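FOR IMMEDIATE RELEASE

Wieser Press Announces "Morning in the Belly," a Slow Reading of the Book of Jonah

WINDBY, 2021-07-22

Well, it's done! After two years of writing in the corner of my kitchen (and a fair amount of crossing out), my book on Jonah is going to the printer, and Wieser Press has let me write the announcement myself. I'm grateful for that, and a little nervous, so forgive me if I run on.

"Morning in the Belly" is 207 pages on one of the shortest books in the Hebrew Bible. People laugh when I tell them that. You can read all of Jonah while the pasta boils, and I've spent whole weeks on the prayer in the second chapter, the one he prays from inside the fish. It reads like somebody reaching for every psalm he ever learned and stitching them together in the dark. I love that prayer. I've prayed it in hospital parking lots and once in the dentist's chair.

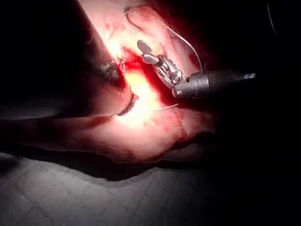
What the book is about

Most of us meet Jonah as children, and the whale (it's only ever called a great fish, but try telling a child that) gets all the attention. I wanted to stay with the parts we skip. Why does the prophet run in the first place? What do we do with the sailors, who are kinder to him than he is to anyone? And then there's that strange last chapter, with the plant and the worm and the hot wind, where Jonah sits outside the city sulking because God has been merciful to people he can't stand.

I used to think I was reading about a foolish man. Somewhere in the middle of the first draft I had to admit I knew his sulk from the inside. There's a person in my own life I didn't want forgiven, and the chapter on Nineveh is the one I rewrote most. I kept putting in clever things about the Hebrew and taking them out again. A few stayed. There's a long note on the word for "evil," which also gets used for disaster and for plain unhappiness, and I think it's worth your time even if notes usually put you to sleep.
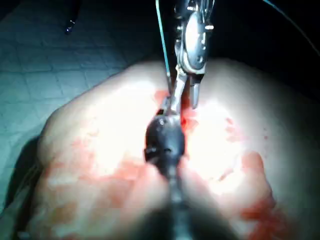

The question God asks at the end never gets an answer, and I decided to leave it that way too. My editor wanted a last chapter that wrapped things up, and we went back and forth over it all through May. In the end we settled on a blank page and a short prayer for people who are angry at God and still talking to him.

Reading it with other people

You can read this one alone, but I wrote it with groups in mind. It grew out of an evening class at Pillomico, the retreat house up the hill from Windby, and each chapter closes with a few questions that got us talking there. Some got us arguing, and I kept those in!

Wieser Press is also putting out a recorded version in its Zukolon series of spoken books. I read it myself, slowly, with long gaps of silence after the prayers. If you think your player has stopped, give it a moment.
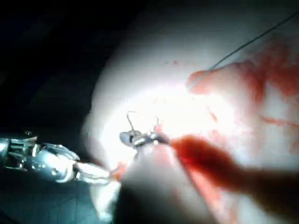

Photo credit: Wieser Press

Launch evenings

We're holding two launch evenings at Pillomico, both free, with soup. I'll read from the chapter on the sailors, we'll pray the fish prayer together out loud, and then there'll be time for questions. Come if you've never opened a Bible, come if you've preached on Jonah your whole life and think I've got him wrong. Chairs are limited, so please let the house know ahead of time.

Ordering

The paperback can be ordered from Wieser Press or through your local bookstore. Parishes and reading groups that order three or more copies get free shipping and a printed leader's sheet. Reviewers can write to the Wieser Press publicity desk for an advance copy, on paper or as a file.

###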